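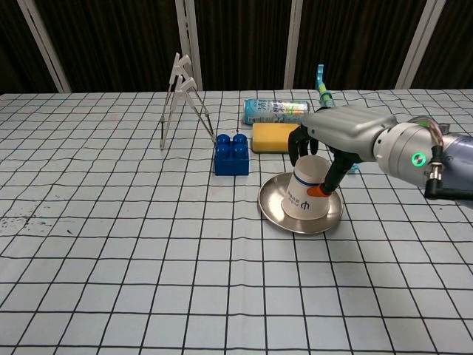 Which Household Things Slide First?
Project report, Materials and Everyday Life module
Parveen Kazmi, Cloleck College
October 26, 2020

1. Background

My project began with trays. In April I had a part-time job clearing tables at the Berge café, and the paper cups went over far more often than anything else on the tray. The steel saucers slid too, but they stayed flat. I wanted to find out how much of this comes from the material, how much from the shape, and how much from the tray itself.

Most of the books in the college library deal with blocks of wood on ramps. I wanted to use things people have in the kitchen or lying around the house, even if that made the results less tidy.

2. Objects

I chose a paper cup, a stainless-steel saucer, a large toy building block with four studs and a kitchen sponge with a green scouring layer. They are cheap and easy to replace. I also planned to use a drinks can. It rolled when placed on its side and behaved much like the saucer when standing up, so I left it out of the main test and only mention it in section 5.

The cup was tested upside down, standing on its wide rim. The saucer was the right way up and the block had its studs on top. The sponge was dry and lay with the yellow side against the board.

3. Method

The ramp was a shelf board hinged to a base with a protractor screwed to one side. I used 2 surfaces. One was the bare board, which has a smooth white coating. The other was the same board covered with a rubber drawer liner sold as Ralari, cut to size and taped at the corners.

Each object was put on the same pencil mark. I raised the board slowly by hand until the object moved, then read the angle. I did this 10 times for each object on each surface, which makes 80 runs in all. The board was wiped with a dry cloth between objects. If an object tipped over before it slid, I wrote "tipped" next to the angle and kept the reading.

4. Results

On the bare board the saucer went first every time. The cup was next, followed by the block. The sponge held on longest. I had expected the block to move before the cup as it is made of hard plastic, but the cup is very light and only touches the board along its rim. Small knocks from my hand were enough to start it moving.

On the liner the order changed. The saucer still went first, but the gap between the saucer and the block was much smaller. The cup tipped in several runs and slid in the others, so its readings are the most spread out. The highest angle in the whole project was 49 degrees, for the sponge on the liner.

5. Other things I noticed

A cup placed upside down on the saucer moved together with it on the bare board. The saucer slid and the cup rode along on top. I only tried this a few times and did not record the angles.

The can on its side rolled at a very small angle if it was placed across the slope. Placed pointing down the slope it stayed where it was for much longer.

6. Problems

Lifting the board by hand was the weakest part of the method. Some lifts were jerky and I think this affected the cup more than the heavier things. A screw jack would be better. The tape on the liner also came loose during the block runs and I had to start that set again.

I did not weigh the objects properly. The Orance kitchen scale I borrowed would not settle on a reading for the cup.

7. Further work

I would like to repeat the test with a damp sponge and with water in the saucer, which would be closer to what happens on a real tray. The cup should also be tested standing on its base, both empty and partly filled. The full table of angles is in Appendix A and the drawing of the ramp is in Appendix B.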